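Linen group — minutes, June meeting

Present: 7 of us, plus me taking notes (badly, my pen gave up twice). Started at half past four, after a short wait for the kettle.

1. Last minutes. Agreed. One correction — the Oritz order was for pillowcases and no towels.

2. Money. We have 1,351 in the pot. I said that felt healthy and was told to wait for the Kudo bill, which is fair enough!

3. Folding. This took most of the meeting, as I rather thought it might. We talked about the green sheet and whether a blue top is easier to fold if you smooth it out first or just start from a corner. I'm firmly in the smoothing camp (those little ridges never go away by themselves).
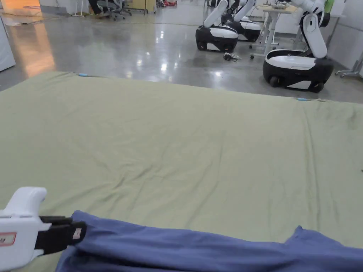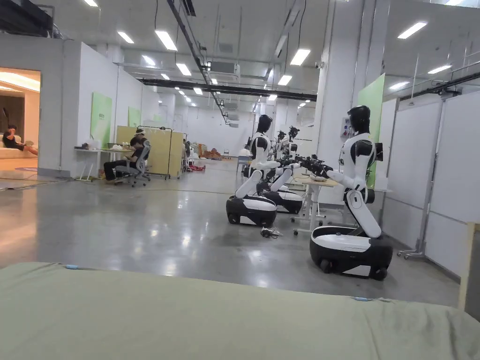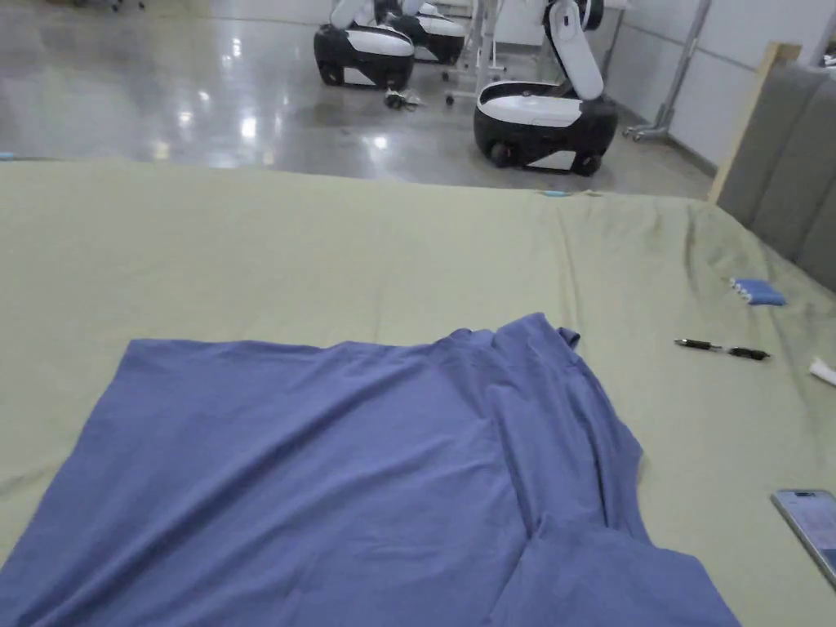 One member replied that smoothing first is all very well with one top, but with a whole basket waiting she'd sooner fold, shake it out if it looks awful and go again. A fair bit of nodding at that. We settled on trying both ways until the next meeting, up to 5 tops each, and I'm to write down how we get on.

4. Pens and phones. Please keep them well away from the folding. I include myself in this.

5. Elotent hall booking. Renewed for 4 months. The key stays on the same hook.

6. Any other business. Vunum have changed their washing powder and two people don't like the smell. I quite do. Left for next time, when we'll have a proper sniff of both.

Finished just before six — biscuits all gone.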